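Cekside TW-2 Table Wiping Arm

Bench-mounted arm for wiping down and resetting tables. Canteens, break rooms, tea points, small cafes. Supplied by Skedari, fitted by us.

In stock at Fenville. Contreras depot: to order, allow 10 working days.

What it does

Lifts light items off the table, wipes, puts them back. Coasters, mats, small lids and the like. Two-finger gripper, narrow tips, black. Wiping head clips on and off, no tools. Works from a fixed rail so the table has to stay where it is. If you move your tables about a lot this is the wrong product, ring us and we'll talk about the trolley version.

Dried-on spots need a second pass. Set this on the panel under "Marks". Old scratches will stay, obviously, it's a wipe and not a refinish.

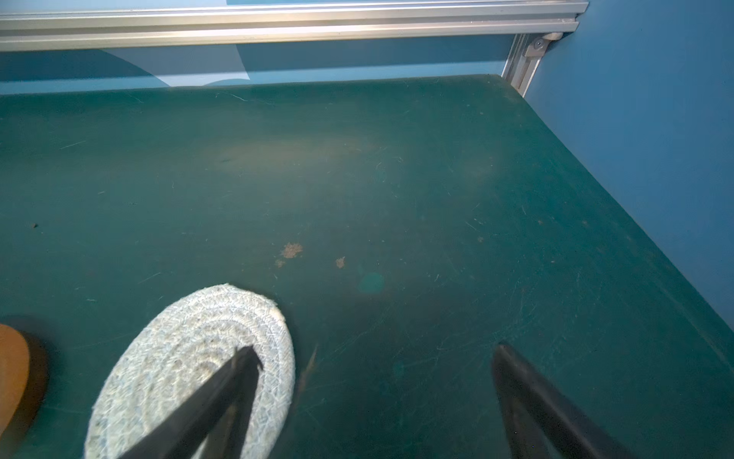 Green tabletop with marks on it: small brown stains, bits of debris, woven rope coaster in place.

What changes for your staff

We get asked this more than anything else so here goes. The arm takes the wiping. It does not take the shift. At Fenville the canteen team had it from August and the rota stayed the same length, but the jobs on it moved round. Less bending over tables, more time on the serving side and on deliveries. Somebody still has to fill the spray bottle, change the cloths and check the corners by hand, the head is round and corners are square.

Bülent Değirmenci runs the canteen there. His words: "First week everyone stood and watched it, second week they were annoyed with it, now they shout if it's switched off. I'd still want a person doing the last look round before lunch."

Two of his team asked to be trained on the panel and now do the daily set-up. One didn't want to and wasn't made to. Worth asking people before it arives, not after. We'll come out and do a talk for the whole shift if you want, no charge with an order.

In the box

Arm and gripper
Wiping head, plus 28 cloths
Rail fixing kit (rail itself sold seperately)
Panel with 5 m lead
Printed guide, large type

Good to know

Cloths wash at 60, no softener. Up to 3,000 wipes per head, then replace. Textured coasters hold crumbs so shake them out by hand, the arm won't. Glasses and hot drinks: clear them first. Stop button is on the panel and everyone on shift should know where it is, including agency staff.

Not for outdoor use. Not for glass tables.

Ordering

Phone or the form on the contact page. Tell us table length, what it's up against (wall, corner, open) and what normally sits on it. A rough sketch is fine. Fitting is half a day, table out of use for that time.

Spare heads and cloths are on the Spares page.

Page updated 2019-10-28. Prices on request, new list coming.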